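Search the magazine Go

August 17, 2018
By Svenja Weidemann

House Rules for Shared Benches

The Valport code of practice for tabletop robot arms runs to nine pages and takes effect in September. It asks operators to record each layout before a run -- every item, every container -- and to keep stray objects off the surface.
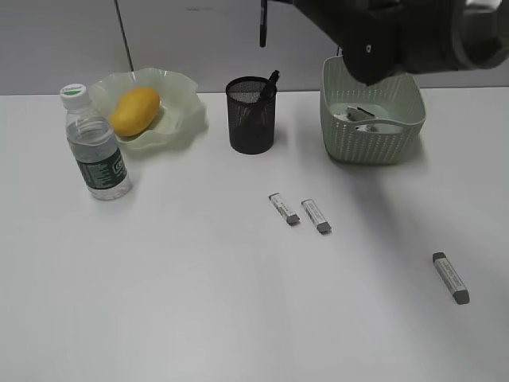

2 min read

Erasers, a basket and a water bottle are ordinary test items, and the code lists them as such.

Comments (2)

M. Camenzind: Does rule 7 cover night runs?

Noemí Tovar: We log ours already.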